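Workshop Tips: Tape Your Table Like a Robot Lab

Posted 12/02/2025 in Workshop, Measuring, Small Shop Habits

The Diltness household pages have covered drawer liners, spice rotation and the correct way to store a funnel. This one is on robotics research, and it is more use around the shop than the funnel piece was, judging by the mail the funnel piece got.

The Ayaaba project has spent the fall testing how much a robot arm benefits from a tidy table. Their method has a name, Fastik, and a write-up with plots in it. Strip out the plots and you have a method for keeping a workbench that costs a roll of paper and a roll of tape.

The idea goes like so. Cover the table in brown kraft paper. Lay strips of blue tape across it until you have a grid. Each object gets one cell, and one cell gets one object. The arms are then asked to pick things up and put them down, and somebody writes down which cell the thing started in and which cell it landed in. With no grid, you write "sort of left of the middle," and good luck repeating that on Thursday.
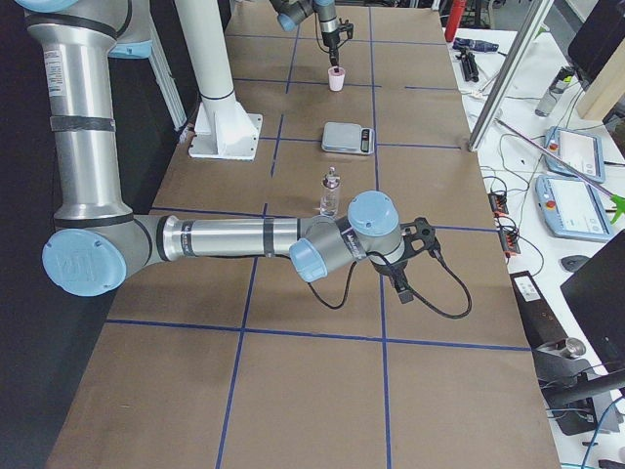

Does the tape help the robot find things?

The tape is there for the people. It lets them put an object back in the same place for the next try, so that a missed grab can be blamed on the arm and not on whoever reset the table.

The November trials ran to 900 attempts, split between a taped table and a bare one. On the bare table, 292 had to be thrown out because the starting position couldn't be matched to the log. On the taped table, 12 were. The arms themselves were no better at grabbing in one half than in the other, a finding the authors report in a single rather quiet sentence. What improved was the humans, who had been assumed to be fine.

I read all this as a person who once glued a chair rung into the wrong chair, and I felt seen.

What to borrow for your own bench

Start with the paper. Kraft paper by the roll is cheap, takes pencil, and can be torn off and thrown away when it gets gluey. Pull it snug before you tape anything, and weigh down the corners overnight if it has been living on the roll. Paper with a memory will try to become a tube again.

Run the long strips first, end to end, then the cross strips. Work from one end of the table and press each strip down with the side of your hand. Don't stretch the tape as you go. Stretched tape creeps back, and by the weekend your nice line has a pucker in it.

Square is lovely but optional. Fastik asks only that the lines stay put and that every cell can be named. I letter mine across and number them down, in pencil, small, in the corner.
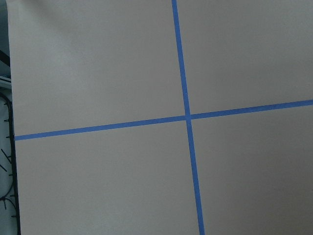 Where two strips of blue tape cross, with clear paper on all sides.

Make the cells bigger than you think you need. The write-up suggests an empty margin of 2 inches around the largest thing you plan to set down. My first attempt was based on the size of a jar, and I then spent an evening trying to repair a toaster across four cells, like a man parking a bus.

Put the scale in a cell and leave it there. This was the change that did the most for me. A kitchen scale that wanders ends up under something, and then you are weighing the something.

Small bottles with droppers get their own cell too, well away from your elbow. The same goes for cups. A cup on a workbench is only ever one reach away from being a spill, and you would be surprised how much better you behave toward it once it has an address.

When you take a job apart, fill the cells in order, starting at the far corner. Put it back together from the near corner. I took a Flerkia coffee grinder down to the last spring this way and had no parts left over, a personal first.

What the method doesn't fix

Cells collect junk. Ayaaba's notes recommend clearing the whole grid between runs, every time, including the things you are sure you'll want next. I manage this on good days.

It also does nothing for the table beside the one you taped. Mine currently holds everything I cleared off the grid.

Replace the paper when the pencil marks stop making sense. Peel the tape back slowly and low, nearly flat against the surface, and it comes up in one piece if it hasn't been down too long. Mine had been down since summer, so I'm still picking at the last strip with a putty knife.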